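Gunhild Kvaran has asked me not to call her a minimalist. She says it twice before I've taken my coat off. The word she prefers is "finished", as in finished with buying things, and she has been finished, by her own reckoning, since she left her job at Hagedorn and moved to Clollville.

I had come because her book on owning less has been passed around my street like a cold. Three neighbours have pressed it on me. The rule at the heart of it is that one adult can live comfortably with 93 possessions, and I wanted to know where that number came from.

"From my own flat," Kvaran says. "I wrote everything down one December and that was what I had left."

So it isn't based on anything wider than that?

"It's based on a life. I don't see what would be wider."

I can think of a few things. Other people's lives, for a start. Does a pair of socks count as one item or two? One, she says. Cutlery is also one, all of it, provided it lives in a single drawer. Books count one each, "because books are how people cheat". Tools are one if they share a box. I ask whether I could put my entire kitchen in a box and call it an item, and she gives me a patient look that I suspect has been used on journalists before.

"You could. You'd only be fooling yourself."

Her readers, or the ones who write to her, don't seem to mind the bookkeeping. She reads me parts of their letters from her phone. A couple in Weltstead cleared out their garage and began sleeping through the night. A man got rid of his records and says he hears music better now. I ask what he hears it on. She isn't sure.

The claim that bothers me most is on the back cover, where it says that 78 per cent of people who follow the plan feel calmer within 40 days. Kvaran says this came from a survey sent out with her newsletter, which is called Prirkance. How many answered? "Enough." Were the people who gave up in the second week asked? She thinks most of them will have left the mailing list by then.

"You want it to be medicine," she says. "I've never said it's medicine."

The book does say "proven", on page two. She tells me that was the publisher's word and that she let it through because she was tired. I believe her about the tiredness.

She is better company when she drops the numbers. She talks well about her mother's house, which took her and her brother most of a winter to empty, and about the shame of finding her own unopened birthday presents in a wardrobe there. "I'd bought her things so that I didn't have to visit," she says. "That's what I should have written about." I agree with her, and I'd have bought that book.

What she wrote instead is a plan with a price on it. The printed version comes with stickers. There is a follow-up course – paid for monthly – and a set of storage boxes, sold separately, for the things you have decided to keep. I ask if the boxes count towards the total. They don't. They are "part of the room".

On money she is brisk. People spend far more on things they never use, she says, so why shouldn't they spend a little on stopping? It's a fair question. It would be fairer if stopping didn't renew automatically.

I ask finally what she'd say to someone who is poor and keeps the broken toaster because the next one might break too. She is quiet for a bit. "I'd say keep the toaster." It isn't in the book. She says it may go in the next one.

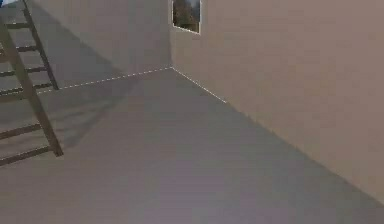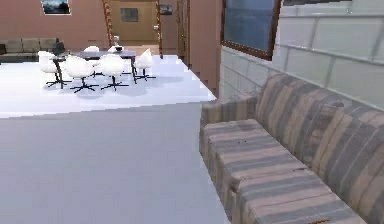
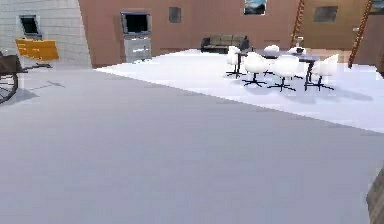

Vlasta Babić wrote in after reading a draft of this to say that I'd been too hard on the counting and too soft on the course. She followed the plan for two months, stopped paying, and kept the list going on the back of an envelope. "It did me some good," she wrote, "but I think any list would have. I could have written down birds." She would like her fee back for the second month, and has asked twice.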